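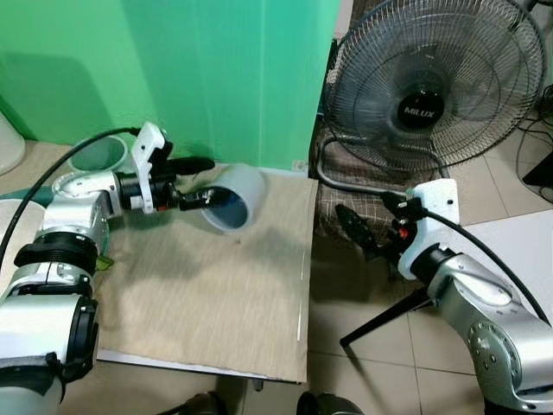

Druro Two-Arm Bench Kit, with pipe insertion method

Posted 10/11/2019 by Puspita Pasaribu

The Druro kit is two silver arms for one table, each with black fingers on a white plastic bracket. We use it at Lornthorpe for our study on gripping hollow parts, and now we sell the same set to other labs.

The question of the study was simple: should the fingers take a short PVC pipe from the outside, or go in through the open end? In the picture the left arm has its fingers pointed at the opening of a pipe that lies on its side. The second pipe stands upright at the back of the table.

We trained the policy on 969 demonstrations. With the inside approach it finished 70 trials before the first drop. The outside approach reached 43. The pipe position was changed after every 15 trials.

The kit comes with both arms, brackets, finger sets and the demonstration files. Table is not included. Please write to us for the price in your country.

Comments

Ashley Tunstall: Do the fingers fit the older Bundgaard wrist?

Puspita Pasaribu: Yes, but you must order the adapter plate separately.

zurnness_lab: We got worse numbers with thin wall pipe. Which wall did you use?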